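**Nutero household arm, second assessment**
Monday, September 10, 2018

The Nutero is a mobile arm with a three-fingered hand, offered to housing providers and small workshops as a general helper. Grosiswood tested it in July against a list of ordinary chores, and this review sets out whether it can yet be relied upon to do them. Hire costs £600 a month, with a refundable deposit of £2,000.

Soft and loose items remain the hardest part of the list. A mug has one shape; a bag or a piece of cloth has a new one each time it is touched. The hand must also work close to fabric, where its own sleeve takes up a good deal of the view.

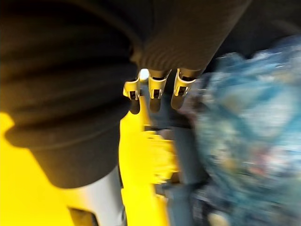

*The three fingers at the lower edge of dark fabric, with blue material to the right.*

Our assessors allowed 6 attempts at each chore. Rigid objects on a clear worktop were handled well. Thin plastic was lifted successfully on 2 attempts, and only at a pace that most households would find trying. The older Sugawara model, which we reviewed last year, managed none.

Work near the floor brings further difficulty. Bags slump, chair legs limit the approach, and a striped carpet is a demanding background for any vision system. 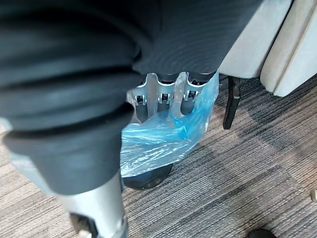 The supplier, Nunard, advises that an update will improve the grip on light materials – we shall test it once it is released. Noise levels were acceptable and the emergency stop was easy to reach. The written instructions are clear, although the section on cleaning the fingers is too short.

**Rating:** suitable for supervised trials. We do not recommend it for unattended tidying at present.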